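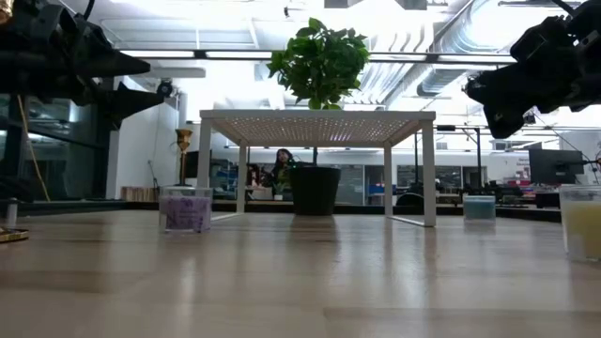
Hilo, porque me lo habéis pedido ya unas cuantas veces por privado: cómo monto un rinconcito con velas, una planta y una mesita blanca de esas con agujeritos. Abro melón 🕯️

Empiezo por la mesita, que es la que manda. La mía es un modelo de Jolard, enana, y la compré pensando en ponerla dentro de un armario para ganar un estante. Duró allí una tarde. Ahora la uso para todo.

Lo bonito del blanco con agujeritos es que pesa poquísimo a la vista. Encima de madera clara casi desaparece y lo que miras es lo que pones al lado. Con una negra maciza lo probé en casa de Carmela Donati y aquello parecía un altavoz.

La planta va DETRÁS de la mesita, no encima. Desde delante las hojas asoman por arriba y parece que esté subida. Truco de vaga: ganas altura sin cargar nada encima y para regarla no tienes que mover medio decorado.

Maceta oscura, por favor. Tuve una de barro preciosa y se comía las velas, no sé explicarlo mejor. Con la negra el verde se ve más verde y punto.

Velas: lavanda, azul y amarillo, todas en tono clarito. Me preguntó Ravinder Sandhu si no era demasiado "habitación de bebé" y mira, un poco sí, pero con el dorado de los candeleros se le quita la tontería.

La lavanda es mi favorita y siempre se me va hacia delante, junto a una pata. La azul a la derecha. La amarilla la voy alejando y alejando hasta que un día se me cae por el borde, ya lo veréis.

Ah, y los vasos de cristal, que sí, que se limpian. Para la cera que queda pegada: agua caliente (no hirviendo!!), un rato de paciencia y papel de cocina antes de que nada se acerque al fregadero. Por el desagüe NI UNA GOTA de cera, que lo he vivido.

Vale, segunda parte: los dorados. Aquí es donde la gente se me viene arriba y saca hasta los de la abuela.
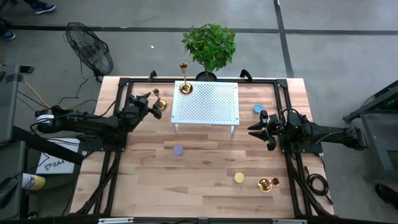
La Mesa Puesta, n.º 276

Mi norma con los candeleros: el alto, solo y arriba. Tiene el pie ancho y el tallo finito, y sobre la mesita blanca, tirando a una esquina, luce muchísimo más que en el centro. En el centro me recuerda a un trofeo de petanca.

Los bajitos, abajo y en pareja. Uno algo más grande que el otro, juntos pero sin tocarse. Gorazd Vasić los pone en fila por tamaños y a mí me da una cosa por dentro que no puedo con ella.

El del platillo ancho lo dejo cerca de la esquina de delante con una copita dorada al lado. En la copita acabo metiendo cerillas, un pendiente suelto, lo que pille. No busquéis el concepto.

Y los colores, repartidos! El azul a la derecha de la mesita, el lila hacia la izquierda, el amarillo más adelante. Si los amontonas parece que acabas de abrir la caja y te has ido a por un café.

Dejad madera a la vista. En serio. A mí me cuesta horrores porque veo un hueco y quiero llenarlo, pero los listones claros ya decoran solos y además hay que poder pasar un trapo sin desmontar el belén entero.

Ojo con una cosa: si vais a encender, la planta lejos. Las hojas crecen hacia donde les da la gana y en noviembre casi chamusco una. Yo cuando hay llama la bajo al suelo y luego la vuelvo a colocar.

Me pregunta Ghislain Boychuk si los dorados tienen que ser todos del mismo tono. Qué va. Los míos vienen de 4 sitios distintos y con luz cálida ni se nota. Con luz blanca se nota un poco más, pero oye, tampoco viene nadie con lupa.

Para limpiarlos, paño seco y ya. Si ha caído cera, uña o tarjeta vieja, nada de estropajo, que el baño dorado se va y debajo hay un gris tristísimo.

Os debo el hilo de las servilletas, lo sé, lo sé. Mañana por la tarde si encuentro las verdes. Y si alguien tiene la mesita de Jolard en la versión larga, que me diga si baila, que estoy a 2 minutos de comprarla 🌿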